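The arm does the picking, and we do the rest

When Wiltora announced that the returns hall would be automated, the word used in the letter was "relief". The arms would relieve us of the dull part. I have worked in returns for long enough to be wary of anyone offering relief who has never asked where it hurts, but I went to the briefing and ate the biscuits like everybody else.

Returns is where unwanted things come back. Toys, mostly, at our site, and garden bits and kitchen odds and ends. A person takes an item out of the bin, looks at it, decides whether it can be sold again, and puts it where it should go. The managers see one job there, called picking. Those of us who do it see the picking as the rest between decisions. Your hands are busy and your head gets a few seconds off.

The system we were sold, from a firm called Drutisis, takes the picking and leaves the deciding. You sit at a screen and the items come to you, one after another, already lifted and set down. Shireen Msimang, who has the station next to mine, said after her first full shift that she felt as if someone had taken all the commas out of her day. I haven't heard it put better by any consultant.

I am told that output is up. On the best day so far the hall handled 3592 items, and that number was on the noticeboard by the next morning. The figure for the day the line stopped after lunch was 1734, and I had to ask for it. Both are true. Only one got printed in colour.

What interests me more is what the arms find hard, and who ends up dealing with it. A robot in a returns hall has to cope with whatever the public has sent back, in any order and lying at any angle. Soft things, round things, things with wheels. A ball that is touched slightly wrong is a ball somewhere else.

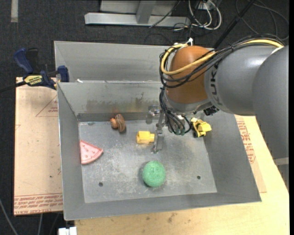 So the hall has grown a new kind of work, which doesn't appear in any job description I have seen. We call it nudging. When the arm gives up on something, a light comes on and one of us stops the cell, opens the gate, moves the item a few inches, shuts the gate and starts it all again. Berhanu Beyene reckons he does this around 50 times in a shift. He was a team leader before the change. He is still paid as one, and I'm glad of that, but he used to spend his time teaching people the job, and there are fewer people now to teach.

The supplier says nudging will fade away as the software learns. Perhaps it will. I notice that every nudge is logged, and that the log goes to Drutisis, and that what the software learns from it is partly what we know. Nuno Mota raised this at the last staff meeting. He asked whether the people supplying the lessons would see anything for it, and was told it was an interesting question. It has stayed interesting ever since.

I should be fair. My wrists are better. Two colleagues with bad backs have been able to stay on, when a year ago they were both talking about leaving. Zinash Berhe, who looks after the cells and came up from the packing floor to do it, has a trade now that she didn't have before, and she is very good at it. I don't want the old bins back exactly as they were, and I distrust people who get sentimental about lifting.

But hers is one job. The hall lost more than that – through people leaving and not being replaced, so there was never a day anyone had to call it a cut. The letter in October will tell us about "the next phase", and I expect we'll hear about relief again.

What I'd ask for is fairly small. Let the people at the screens set the pace of the screens. Put nudging in the job description and pay for it. Print the bad days beside the good ones. And before the next phase is signed off, have whoever is signing it sit in Shireen's chair for a whole shift, with the light going on and off, and then come and tell us what they'd call it.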